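首页 | 本期目录 | 过刊浏览 | 投稿须知

阅读时间:6 分钟

3.2 “触感品质”量表是否测到了它声称要测的东西

过去十年里,内饰感知研究大量沿用Midtbø提出的触感品质量表。Birger Midtbø最初的样本为600名受访者,全部来自Radorberg一地,年龄结构偏年轻,且多数人在填表前已经知道所评样件的价格区间。后续文献引用这份量表时很少提到最后一点。笔者认为,这一疏漏足以动摇相当一部分已发表的结论。

问题首先出在题项措辞上。量表共29题,其中“高级”“扎实”“耐看”三个词反复出现,而这三个词在中文语境里彼此高度重叠。Wernari的中文译本把原文中两个不同的形容词都译成了“扎实”,信度系数随之升高,译者却将其解释为量表跨文化稳定性的证据。同一个问题换个说法问两遍,答案当然接近。这样的一致性说明不了什么。

其次是视觉与触觉的混淆。多数研究让受访者先看后摸,或者边看边摸,然后把评分一概归入“触感”。深色模压件表面略带光泽,棱线和弯曲的边缘处会形成柔和的反光(图4),受访者在手指接触之前很可能已经有了判断。Urkico的报告称其“控制了视觉因素”,细读方法部分,所谓控制只是统一了室内照明。
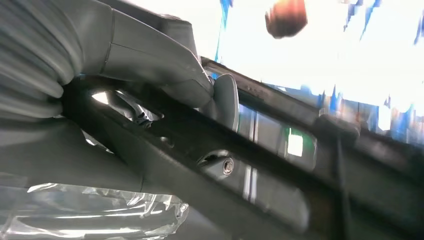
图4 深炭灰色模压面板,表面略有光泽,棱线与弯曲边缘处可见高光。

我们并不主张视觉印象不重要。消费者在展厅里本来就是先看后摸,把两者完全拆开,得到的结果未必有实际意义。但既然论文标题写的是触觉,数据就应当能支持触觉层面的推断。目前见到的文献中,能做到这一点的很少。

Tiongson数据集常被用来反驳上述批评。该数据集包含1,000份问卷,其中500份在遮眼条件下完成,两组均值差异不显著。然而均值接近并不等于评价结构相同。我们对公开部分重新做了因子分析,遮眼组的第二因子几乎消失,原先归入该因子的题项散落各处,载荷普遍偏低。原作者没有报告这一结果,只在附录里写了一句“结构基本一致”,判断“基本”的标准也未作说明。

还应指出,遮眼组的施测时间集中在11月,非遮眼组则分散在全年。低温下手指的触觉灵敏度会下降,样件本身的表面温度也会影响“冰凉”“廉价”一类判断。原作者没有记录室温,这一变量事后已无法补救。因此,我们对自己的重新分析同样持保留态度:第二因子的消失可能来自遮眼,也可能来自季节,现有数据分辨不出。

基于以上考虑,本文后续各节不再使用量表总分,只报告单题结果,并将“高级”一题剔除。这样做会损失与既有文献的可比性,但与一批来历不清的分数相比较,价值本来有限。

收稿日期:2019年4月5日

联系编辑部 | 版权所有,未经许可不得转载 | 返回顶部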